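The gripper that grew out of a shared bench 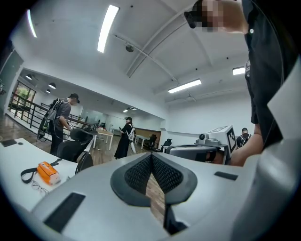
Page last changed: 3 April 2025

Elfriede Baumgart started printing gripper shells in her laundry. The first one was too heavy to hold for longer than a few minutes, and the second cracked along the handle. By October she had joined the Erkstead shared workshop, mostly for the bigger printer, and the project stopped being hers alone.

"I wanted a hand tool that closes the same way a robot's fingers close," she says. "You do the job yourself, and the robot learns from the recording. I thought it would take me a couple of months."

The shell is now a silver-grey colour, with a black mesh pad set in the middle and a black finger piece beyond it. Joscha Gerlach drew the current version. He says the curve was the hardest part, and he is still not happy with it.

"It took 19 prints to get a shape that suited small hands and big hands," he says. "Mine are big. Lemlem's are small. We argued over two millimetres for a whole evening."

Lemlem Seyoum looks after the harnesses and the wiring. Her first harness was cut from an old hiking pack and rubbed badly at the neck. People now wear either black or white ones, and she has no strong view on the colour.

"Cables are what break," she says. "They catch on chair backs and door handles. I've gone over to coiled cable where I can. It pulls a bit, but it gets out of the way."

Parts for one complete set came to $719, paid out of Baumgart's own pocket. Later sets have been cheaper, helped by a box of second-hand motors from Gerlach's cousin. The group has a name for the design, Roston, after the street where Baumgart lives.

Asked what still goes wrong, she mentions the fingers. They wear at the tip after about 8 hours of use and have to be reprinted. Gerlach wants to try a softer plastic. Seyoum would sooner change the shape and keep the material they know.

The drawings will be shared once the handle is settled. Baumgart won't give a date. "I gave one last time," she says, "and I had people emailing me about it for weeks."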